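**White board on top of a wooden table: keep it or remove it?**

**marnix_k**

Hello all. I have a small work table in light wood and I do there my labels and small jars (spices, dried flowers, a little perfume oil). In November I bought a white board to lay on top, so the wood does not get stains. The board is from Traltora, the 5 mm one, matte white. It is a little smaller than the table, so a border of wood stays visible.

My problem is this. The board is not fixed, and it sits a little higher than the wood. When I slide a jar near the side, it can step down from the board and fall over. Also I find it difficult to see clear glass on white. Last month I knocked over two jars of clove.

Do you work with a board like this, or directly on the wood? And if you have a board, do you fix it?

**pebble_and_tin**

Directly on the wood, always. Wood is warm, you see the glass well, and a stain is only a stain. I have oil rings on mine from many years and I like them. I would sell the board.

**orsolya_jars**

I don't agree with pebble. If you work with perfume oil, the wood drinks it, and then everything you put on the table smells of it. I had this with a pine table and in the end I sanded it two times and the smell was still there. A board you can wash in the sink.

But fix it, please. I use four small dots of museum putty, one in each corner. It comes off again without a mark if your wood is varnished. On raw wood, test first in a place where it does not matter.

**marnix_k**

Thank you both. The wood is varnished, I think. How do I know it for sure?

**orsolya_jars**

Put one drop of water on it and wait ten minutes. If it stays like a pearl, it is varnished. If it becomes dark, it is raw or only oiled.

**dundby_shelf**

I want to say something about the white. Many people buy white because it looks clean in the shop, but for clear glass a gray or dark green mat is easier for the eyes. I changed to a gray cutting mat from Fedivon and I stopped to knock things. With white you see the board through the glass, and when the lamp is cold it is even worse, because the white becomes a little violet and the edge of the jar goes away.

The mat also does not slide and it is thin, so you have no step at the side.

**pebble_and_tin**

A cutting mat under jars of oil? It will swell. Mine did.

**dundby_shelf**

Mine did not, after over 500 jars. Maybe you had a cheap one, or you left the oil on it overnight. I wipe it with a little soap each evening.

**pebble_and_tin**

It was not cheap. But yes, it is possible that I left it overnight. I will not fight for this one.

**lantern476**

I have the same kind of table as marnix and also a white board, and I keep both. For me the solution was to give the jar something you can see. I put a band of beige paper tape on the upper part of each jar, just under the neck. I started it for the labels (I write on the tape with pencil, and for the next filling I pull it off), but then I noticed that my eyes find the jar immediately. The bottom can be as clear as it wants.

I also have a rule for the place. One jar at a time on the board, near the middle, and the others wait on a shelf. The step at the side is then no danger, because nothing goes there.
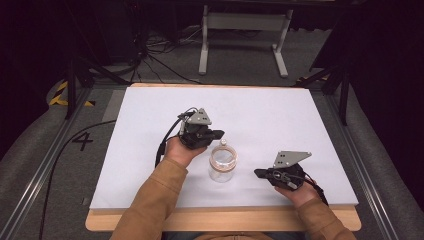

The small squat jars are the best ones for this way of working, in my opinion. They have a low belly, so they don't fall so easily, and with the narrow neck you lose less smell when you open them. The tall ones I gave to my sister. She keeps buttons in them.

For the tape, don't take the one for painting walls, it leaves glue on the glass after some weeks. I buy a Japanese paper tape, it comes from a shop in Chiba and one packet lasts me more than a year.

**marnix_k**

lantern476, this is very useful! Does the pencil stay readable if you have oil on the fingers?

**lantern476**

Not so well. Soft pencil goes away. Take a hard one, or write before you fill the jar. I do the second.

**orsolya_jars**

I like the idea with the tape, but I would still put the putty. "Nothing goes there" is a good rule until the phone rings and you lean on the board with your elbow.

**lantern476**

It's a fair point. My board is heavy and has not moved until now, but a light one I would fix also.

**dundby_shelf**

And the lamp? marnix, what lamp do you have? If it is a cold one, try a warm bulb before you buy anything. It costs little.

**marnix_k**

It is cold, yes. I have a warm one in the hallway, I will exchange them tonight.

*(edit, next evening)* I made the test with the water drop and it stayed like a pearl, so the wood is varnished. I put putty in the corners. The warm bulb helps a bit, but the wall behind looks now yellow and I don't love it. Tape I ordered, I have 47 jars to do, so it will take some evenings.

**pebble_and_tin**

If you get tired of the board, I still say wood. Good luck with the jars.

**orsolya_jars**

Press the putty for a full minute in each corner, and don't wash the board on the first day. Mine needed a night before it was holding well.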